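The Shop on the White Table

When my sister's children moved out of flat 19, they left the game behind. The game was called Pleltura, and it was a shop. My nephew had invented the name when he was four, and later he could not explain it to us.

I am Yeshi Admasu, the aunt who stays with the keys. I had promised to put everything in order before the new tenants came in March. I thought it would take me 20 minutes.

In Pleltura there were rules. Bread was always dear. A banana was cheap, but you must ask for it politely. The shopkeeper was an old man called Mr Kurnik, who was never present, and we all had to speak in his place. Once I paid 321 coins for a bread and my niece told me, very seriously, that Mr Kurnik was losing money with such customers.

I sat down at the table and I did not begin.

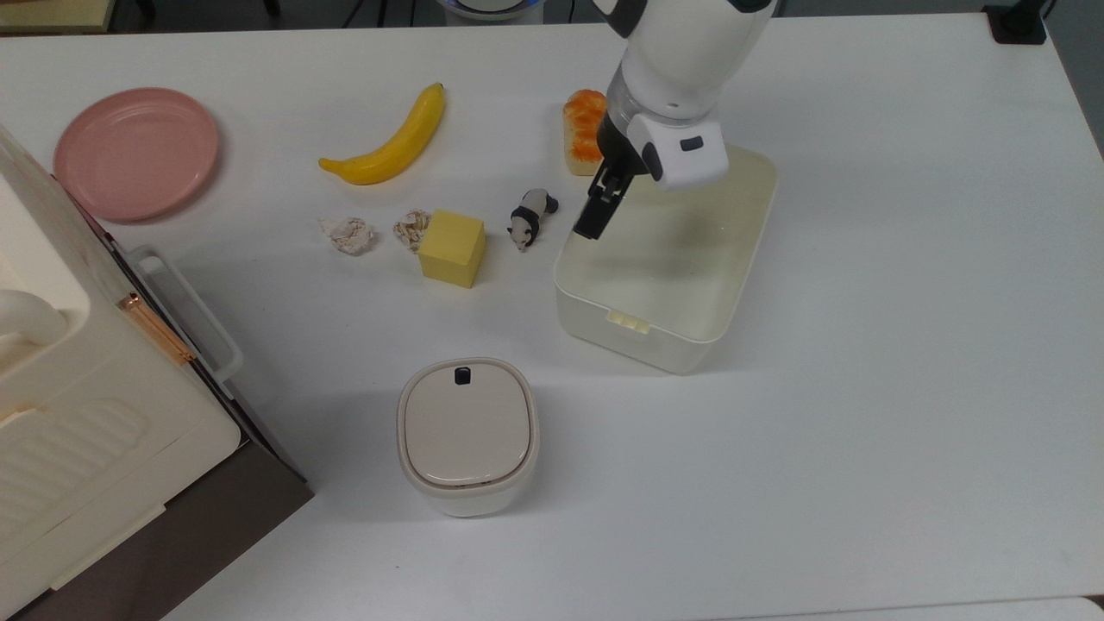 What goes into the box first when you close a shop?

The bread goes first, so Mr Kurnik can have his breakfast in the new place.

My niece gave me this answer by telephone. She was eleven now and she wanted to sound bored, but she answered very quickly. I asked her about the pink plate. She said the plate belonged to the customers and should go last, in case somebody came in hungry at the end of the day.

"And the papers?" I asked. "The crumpled ones?"

"Those are the bills. Don't throw them away, please."

I promised her. In the old days a bill was any paper that a hand had pressed hard enough. My nephew had owed the shop 411 coins during one whole winter, and he carried his debt in his pocket until it went through the washing machine.

"Will you send it to us?" she asked.

"I will bring it myself. Mernamow Street is not so far."

"You will have to buy something, then. He doesn't let people in only for looking."

I said that I would think what I needed. After the call I stayed a while with my elbows on the white table. From the stairs I could hear our neighbour Assefa talking to his bicycle, as he did every afternoon when he carried it up.

I knocked two times on the table, as one had to do in Pleltura.

"Good afternoon, Mr Kurnik," I said. "One banana, if you would be so kind."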